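How to sort out the plastic picnicware (and enjoy it!)

by Ruaridh Baird

I love plastic bowls. There, I've said it. They're bright, they bounce, and you can hand one to a toddler without holding your breath. What I don't love is the cupboard they live in, where everything gets shoved in sideways until the door won't shut. So before every big garden lunch I have a proper sort-out, and it has become one of my favourite jobs of the summer.

What you need

A table you can walk round
A cloth (a dark one is best -- the colours sing against it and you can spot a crumb or a hair straight away)
Washing-up bowl, soft sponge, a couple of tea towels
A box or basket for the things you're giving away

1. Get everything out

And I mean everything, including the odd ones at the back and whatever is still in the picnic bag from March. Spread it over the cloth with the openings facing up. Don't stack the bowls yet! You want to be able to look into each one.

2. Check the insides

Run a finger round the rim and then over the bottom. Lots of plastic bowls have moulded rings in the base, and old porridge adores those. A soft toothbrush and a drop of washing-up liquid will shift it. Anything with a split goes, however fond of it you are.

3. Dry them properly

Bowls put away damp will stick together and smell odd. Leave them upside down on a tea towel while you have a cup of tea, then give the rims a wipe.

4. Nest the cups

Tapered tumblers of the same kind slide into each other beautifully, and one tall stack takes up hardly any room. Set it down gently and let the cups find their own level. If you ram them together you'll be twisting them apart at lunchtime with a queue behind you. (If two do jam, stand the bottom one in warm water for a minute.)

5. Group the bowls

Go by shape first and colour second. Wide, shallow bowls are lovely for salad and crisps, so they go together. Deep ones are for pasta, fruit, or anything with a sauce that sloshes. My friend Torquil insists on going by colour, and his shelf does look wonderful, but he's forever lifting out four bowls to reach the one he wants.

6. Put it all back

Biggest at the bottom, cups at the side, odd cup on top of the stack if it fits. Mine never does, so it holds the teaspoons.

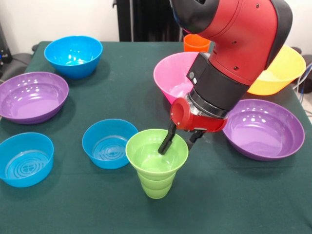

Blue, purple, pink and yellow bowls out on the green cloth, with the lime cups already nested.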